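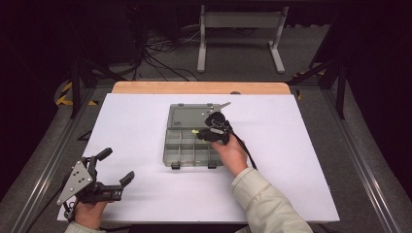

Tackle box, lid open, on the white board.

Home | Diary | Older entries | Newer entries | About

September, half past nine at night

Feet up at last! We went down to Murcombe for the last of the mackerel and I've got the sunburnt nose to show for it (yes, in September, yes, I know). Up at 6, flask filled, sandwiches made, and then I left the sandwiches on the stairs. So it was crisps and a bruised pear for lunch, and a bag of chips on the harbour wall later on, which cheered me up no end.

The tide was a good way out when we got there and the weed was dreadful. I must have pulled in half the seabed before I felt a single bite. Then around four it all went mad for a bit and I had 2 mackerel on at once, flapping about like anything! Lost one at the steps. The other was a decent size, so I kept it and fried it in oats for tea with a bit of mustard. Lovely.

The walk back up to the car is about 300 steps and I felt every one of them. I stopped halfway and pretended to look at the boats.

I've been thinking about a new rod again. The Vollska is fine but the tip has gone a bit soft, and the shop on the front has a Drodow with 50 pounds off until the end of the month. I don't need it. I picked it up twice and put it back twice, and then went and bought a packet of feathers and some swivels so as not to leave with nothing.

Must ring about the boiler tomorrow, and get the fishy towel out of the boot before it walks off by itself. Wind's getting up now, I can hear the gate going. I'd better go down and tie it.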